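Jun 9, 2022

I finally sat down and read my grandmother's letters, all 112 of them, and I can't stop talking about it! She wrote most of them from Erham, where she rented a room over a bakery, and she put everything in: the price of thread, who danced with whom, a cousin's awful soup.
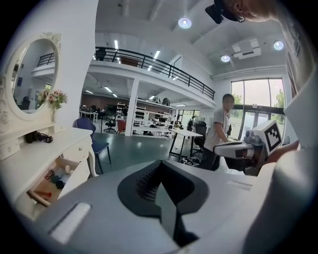
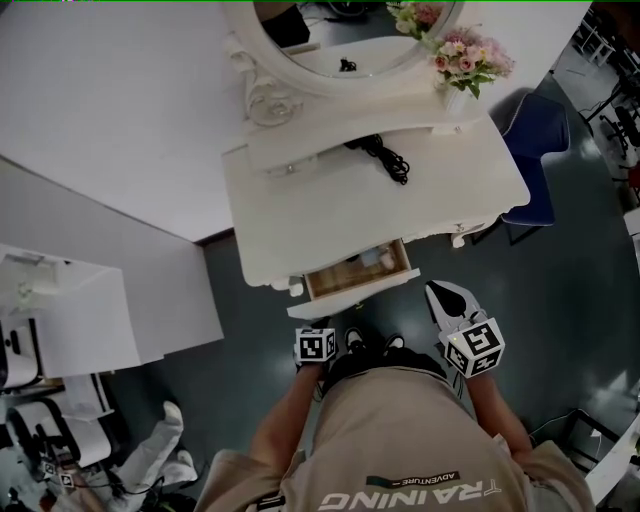 The white vanity, both times

My favorite so far is number 17, written in May, when she had just met Waldemar Zieliński (my grandfather, though she calls him "the tall one" for pages and pages). They missed the last train and walked home singing. I read it out loud to my sister over the phone and we both teared up a little.

If you have old letters in a drawer, go read them! I'm starting the next bundle tonight, with tea.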